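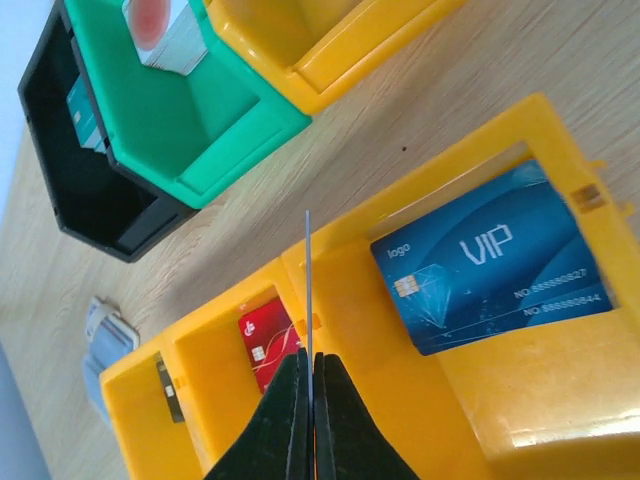 ## 3. Method

The task is card insertion with two arms. One arm takes a flat card-like object, the other joins it in mid-air, and the object has to end up upright in the correct compartment of a row on the table. We chose it as the third task of the Dareck project as it needs a shared grasp and a fairly tight placement in one sequence.

### 3.1 Set-up

Both arms are bolted to a rail along the near edge of a wooden table, with pale grey walls on the other sides. There is a wrist camera and a fixed camera that covers the whole workspace. The compartments stand in two rows. The front row holds the VIP cards and the back row holds the rest.

### 3.2 Data

We recorded 1,492 episodes by teleoperation and kept 699 after review. An episode was dropped if either arm stopped on a torque limit, or if a camera stream lost frames during the shared grasp. The second fault was the more common one in the first week of May.

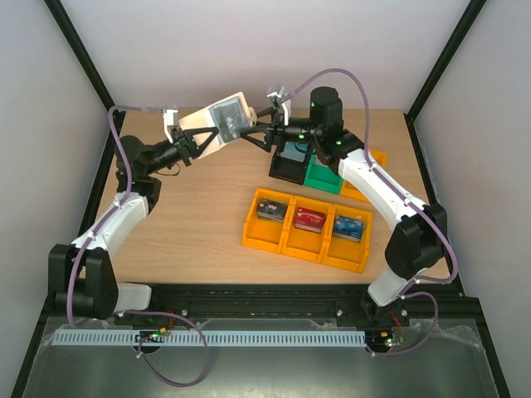
The shared grasp is labelled as its own phase. It begins when both grippers report contact and ends when one of them opens. Outside this phase the arms are treated as independent - the Wesell baseline does the same, so results can be compared directly.

### 3.3 Training

Two policies were trained on the same split. Policy A receives the fixed view only. Policy B receives the fixed view and the wrist view. Each was tested for 262 trials with the rows moved by hand between trials.

## 4. Results

Policy B completed 75 more trials than Policy A. Most of the gap comes from placement, where the fixed view gives little information on the tilt of a compartment. Failures in the shared grasp were similar for both policies, mainly one gripper closing early and turning the object in the other.

Glare on the glossy cards was not controlled. We plan to repeat the tests with the lamp moved, and to add force readings as an input before the final hand-in.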